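4. 시뮬레이션 환경 및 학생 과제 구성
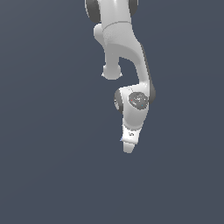

제5권 제1호, 231쪽

그림 3. 과제 1단계에서 사용한 렌더링 화면. 작업대와 대상 물체를 불러오지 않고 팔 모델만 배치한 상태.

4.1 환경 설정

본 연구의 대상은 Prastumden 공과대학 학부 3학년 교과목 「매니퓰레이터 제어 실습」에서 수행된 학기 프로젝트이다. 수강생은 실물 장비를 다루기 전에 시뮬레이터 Gultell에서 모든 단계를 먼저 통과해야 한다. 1단계에서는 그림 3과 같이 청회색 단색 배경에 흰색 로봇 팔만 두고 관절 구동과 좌표계 정의를 점검한다. 바닥면과 작업대는 2단계부터 추가된다. 환경 요소를 단계별로 분리한 것은 접촉 계산에서 발생하는 오류와 기구학 모델의 오류를 구분하기 위한 것으로, 이전 학기에는 두 종류의 오류가 동일한 로그에 섞여 기록되어 채점자가 원인을 판별하기 어려웠다.

팔 모델의 기저 좌표계는 화면 상단 바깥에 위치하며, 말단 장치는 아래쪽을 향한다. 이 배치에서는 기저 좌표계의 z축 방향을 잘못 지정한 경우 목표 자세가 화면 위쪽으로 벗어나므로 오류가 조기에 드러난다. 렌더링은 상태 확인 용도로만 사용하였고, 평가에 쓰인 자세 값은 모두 시뮬레이터의 상태 벡터에서 직접 읽었다. 광원의 위치와 배경색은 전 조에 동일하게 고정하였다.

4.2 과제 절차

각 조에는 관절 한계와 링크 길이가 기재된 모델 파일, 그리고 일부 함수가 비어 있는 제어 코드가 배포되었다. 조는 먼저 순기구학 함수를 작성하고, 무작위로 생성한 관절 벡터 1,000개에 대해 말단 자세를 계산하여 기준 구현의 출력과 비교한다. 비교를 통과한 조는 감쇠 최소자승법에 기반한 역기구학 해법을 구현한다. 감쇠 계수의 선정 방식은 지정하지 않았으며, 고정 계수와 조작성 지수에 따른 가변 계수를 모두 허용하였다. 반복 횟수의 상한은 400회로 두었고, 상한에 도달한 경우에는 잔차의 크기와 관계없이 미수렴으로 기록하였다.

여유자유도의 처리는 선택 항목이다. 영공간 투영을 이용하여 관절 한계 회피 항을 추가한 조는 해당 항의 이득과 적용 전후의 관절 궤적을 보고서에 함께 제시하여야 한다. 관절 한계에서 값을 단순히 절단하는 구현도 제출은 가능하나, 절단이 발생한 시점을 별도의 열에 기록하도록 하였다.

4.3 기록 및 채점

실행 기록은 학내 서버 Skallton에 자동으로 저장되며, 파일에는 목표 자세, 초기 관절 벡터, 반복별 잔차, 종료 조건이 포함된다. 채점 스크립트는 Strobel이 작성하고 Schwerdtfeger가 독립적으로 검토하였다. 검토 과정에서 자세 오차를 오일러 각의 차로 계산하던 부분이 특이 자세 부근에서 불연속을 보여, 쿼터니언 오차의 벡터부를 사용하는 방식으로 교체하였다. 교체 이전에 제출된 기록은 동일한 초기 조건에서 다시 채점하였다. 쿼터니언의 부호 모호성은 실수부가 음이 아니도록 정규화하여 제거하였다.

화면 출력은 점수에 반영하지 않는다. 다만 보고서에는 초기 자세와 종료 자세의 렌더링을 같은 시점에서 각각 한 장씩 첨부하고, 그 시점에 해당하는 관절 값을 본문에 명기하도록 하였다. 시점 설정을 변경한 조는 카메라 행렬을 부록에 수록하여야 한다.

4.4 제한 사항

1단계 환경에는 접촉 대상이 없으므로 파지력이나 미끄러짐과 관련된 결과는 얻을 수 없다. 관절 마찰과 감속기의 백래시 역시 모델에 포함되지 않는다. 이에 따라 이 절의 절차로 평가할 수 있는 범위는 기구학 함수의 정확성과 수치 해법의 수렴 특성으로 한정된다. 동역학 매개변수의 식별은 Böttcher 실습실의 실물 장비를 사용하는 후속 과제에서 다루며, 그 구성은 5절에 기술한다.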